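Shelves, bags and 269 episodes

I spent most of April collecting demonstrations for the pick-and-place policy, and I said I would write up how it went before I forgot the details. If you have never done this kind of work, it is mostly moving things from one place to another, writing down what you did, and putting them back.

The short version is that we have 269 episodes we are willing to train on. We recorded more than that. The rest were thrown out for reasons I will get to.

What we were trying to get

The first dataset, the one from the Ornham room, was all hard objects on a clean table. The policy trained on it was fine with hard objects on a clean table. When Bienvenido Aquino tried it on a plush toy it closed the gripper in the air next to the toy and lifted nothing, very smoothly. It had never seen anything that gave way when you touched it.

So the plan for this round was soft and awkward items, and a place to pick from that looked more like somewhere people keep things. We wanted crowded shelves. We wanted bags with handles, because a handle is a different kind of grasp. You have to find one part of the object and ignore the rest of it, and the part you want moves when you brush against it.

We call the project Orkwood, for no reason worth telling. The recording software is Pluda, our own, and it still has the bug where the episode counter skips one if you press the foot switch twice. I have learned to press it once.

How a session runs

One person drives and one person resets. The driver teleoperates the arm through the task, start to finish, with the head view and the wrist views recording. The resetter puts the items back, changes the arrangement a little, and reads out the next instruction from the sheet. Then you do it again.

I had believed that driving was the hard job. After the first week I would say it is resetting. The driver gets to think about one thing. The resetter has to keep the arrangement varied without drifting into habits, and people drift very fast. When I looked back over my own resets, I had put the same item on the left end of the shelf over and over. The policy would have learned that as a fact about the world. We fixed it by having the sheet give the layout as well as the instruction. It is slower, and I don't enjoy it, but the data is better.

We swap places after each block. Past a certain point the driver starts to hurry, and hurried grasps look different from careful ones. Hands get tired as well, and mine go before Bienvenido's do.

The shelf and the bag

There were two kinds of task in this batch, shelf picks and handle grasps. The views come from the head and from the wrist, and they don't agree about much, which is part of why we keep both.
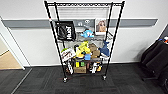
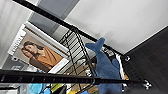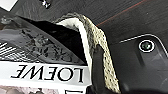 What went wrong

The wire shelf was harder than I planned for. Wire lets you see through to whatever is behind it, so the background is never plain. It also catches things. On two levels of difficulty, easy and crowded, our success rate on crowded was bad enough in the first days that I thought something was broken in the arm calibration. I recalibrated twice. The calibration was fine. I was coming in at too steep an angle and hitting the level above on the way out.

Long toys caused their own trouble. The shark is the one I remember. If you grasp it near the middle it sags at both ends and the tail drags through whatever is next to it. If you grasp it near one end it swings. We decided that dragging a neighbor was allowed as long as the neighbor stayed on the shelf, and wrote that down, because otherwise two people will label the same episode two ways.

Handles were the other problem. From the head view an open bag gives you a fair idea of where the handle is, but once the gripper is close you are working from the wrist view, and that view is upside down for some of the approach. You get used to it. I did notice that I had started tilting my head. On a thick woven handle the fingers need to go further on than feels natural. Most of my early failures were grasps with just the tips, and the handle rolled out as soon as there was any weight on it.

We kept some of those. There was a long talk about it with the Ocampo group, who throw away every failed grasp. We keep a failure if the driver recovers and finishes the task, and we mark the moment where it went wrong. My feeling is that a policy that has only seen clean grasps has no idea what to do after a bad one. I can't prove that yet.

What got thrown out

We dropped 85 episodes. The reasons, from most common to least:

The wrist stream stalled partway through. This is a cable matter and we have since changed the cable.

The instruction didn't match what was done. Usually the driver misheard and picked the item beside the right one. Some of these could be relabeled, and I may go back for them.

The resetter's hand was still in view at the start. This one was my fault more than Bienvenido's.

The driver gave up. I left these out completely, though I still have the files.

Checking took longer than I had allowed for. I watched every episode at double speed, and when something looked off I went back and watched it again at normal speed with both wrist views up. It took 7 evenings – I would set aside more next time.

What I would change

I would write the labeling rules before the first session. We wrote ours after the first week and had to go back over everything recorded up to then.

I would also mix the tasks within a block. We did long runs of shelf picks and then long runs of handles, and you can see the driver improve across each run. The early episodes of a block are slow and the late ones are quick, so speed ends up tied to the task order.

Training starts when the machine is free. The first run will be shelf picks only, to compare against the Ornham data, and then both together. I'll post the numbers when I have them, including the crowded shelf, which I expect to be the worst of the lot.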